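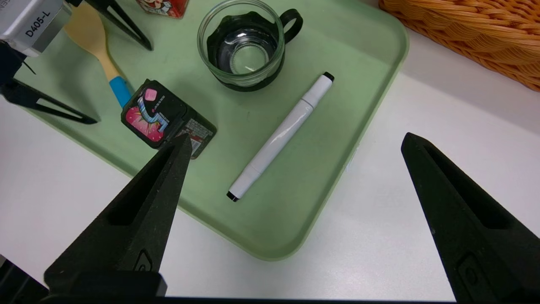

Home Help Board > Kitchen and Dining > Cleaning and Stains

Marker on a plastic tray, and is the tray worth saving?

Posted by teatray_martyr, 26 Feb 2020

We have a mint green plastic tray, the sort with rounded corners and a raised rim, which has become the place where everything on the white table goes to live. Cups, yes. Also pens, post, batteries of uncertain charge and, since January, a white marker with a black cap at each end. You can guess the rest. One of the caps was not on as firmly as its owner claimed, and there is now a black line on the underside as long as my thumb, plus a dot that looks like a full stop to the whole sorry business.

The top is not marked with ink but it is scuffed and smudgy from years of cups being dragged over it. I have tried washing-up liquid (nothing), hotter washing-up liquid (nothing, but warmer) and a pencil rubber, which left me with pink crumbs and the same line.

So, two things. What shifts marker from plastic without taking the colour with it? And can the scuffs be got out, or do I just put a cloth over them and carry on like my grandmother would have? The tray came from Plandari and I don't think they make this green any more.

One more, if anyone has the patience. We use a glass cup that sits in a black plastic holder with a handle, and a brown tidemark has formed where the glass meets the holder. Do people take these apart to wash them?

mop_and_circumstance
Member, 500 posts

Check what the marker is first. If the barrel says permanent, you want surgical spirit on a cotton bud. Try it somewhere you won't see it, which in your case could be the other end of the underside. Dab, wipe with a clean bit of kitchen roll, dab again. Don't scrub in circles or you will have a grey cloud where you had a line, and you'll miss the line.

If it's a whiteboard marker, go over the line with the same pen and wipe it straight off while the new ink is wet. It sounds like advice from someone who wants your tray ruined, but the fresh ink loosens the old. Works on most hard plastics. On a rough surface, less so.

Keep nail varnish remover away from it. The acetone sort took the shine off a Homell salad bowl of mine in the time it took to say "oh, that's coming up nicely".

For the smudges, bicarbonate of soda mixed with a little water to a soft paste, on a damp cloth, rinsed off well. That will lift the grey marks cups leave behind. Proper scratches are there for good. I have seen people recommend fine sandpaper, grade 4000, used wet. I tried it on a tray about as nice as yours sounds and I now own a tray with one very smooth, very dull patch.

Kusside
Member, 13 posts

Toothpaste. The plain white kind, not gel. Always worked for my mum.

Also buy a pen pot.

grout_expectations
Member, 4 posts

Nobody has done the cup so I will. If the glass lifts out of the holder, take it out every time you wash up. Tea creeps down the side and sits there. I have a pair from Hamann and left them together for most of a year, and what came out when I finally parted them was a sort of varnish.

Wait until the glass is cool, hold the handle and push up gently from underneath if there's a gap. If it's stuck, stand the whole thing in warm soapy water for half an hour and try again. Don't prise it with a knife. Soak the holder in warm water with a spoonful of bicarb and use an old toothbrush round the inside of the rim.

If it won't budge after that, it may be glued, in which case the tidemark is yours to keep.

On the toothpaste: yes, but it is gritty, so go easy on a coloured tray. I'd do the spirit first.

teatray_martyr

Surgical spirit it was. The line is gone and the full stop is now a faint comma. Bicarb has done the top a fair bit of good, scratches excepted. The glass is soaking. The pen pot has been bought and is standing on the tray.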